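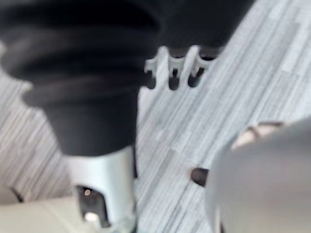
How many demonstrations do you need before you train a policy for a new task?

Fewer than most people record, as long as they differ from each other in the ways your robot will have to cope with. For a single pick-and-place job I start training at 419 and only go back for more once I've seen where it fails.

I got to that number the slow way. My first set, which I called Elindale, had 3000 episodes in it, and I was so proud of it! Then I watched a handful back to back and they were almost the same episode (same starting pose, same approach, same speed). The arm learned one lovely motion and fell apart when I slid the target over by a hand's width.

So for Whitlock, the next set, I changed how I record. Here's my routine now:

1. Write down what counts as done before you touch the controls. One sentence on a sticky note is plenty.

2. Record 11 practice runs and throw them all out. You'll be clumsy at first -- I still am, every single time.

3. Move something between episodes. Shift the object, turn it, start the arm from a different spot, open a blind.

4. Keep your recoveries. If you miss the grasp and then fix it, save that episode. If you miss and give up, tag it as failed and put it in its own folder.

5. Play back the wrist view every so often. Fast moves smear, and if you can't tell where the finger is relative to the object, the model is going to have a hard time too. Slow down near contact.

6. Stop after two hours. My last episodes of a long session are always sloppy and rushed, and I end up deleting them anyway.

Name your folders by task and starting layout, and keep the notes in the same place as the recordings. I skipped that on Elindale and spent a whole evening in September guessing which layout was which.

Next up is a set called Sullance, with two objects in play at once. I'll post the failure counts when I have them.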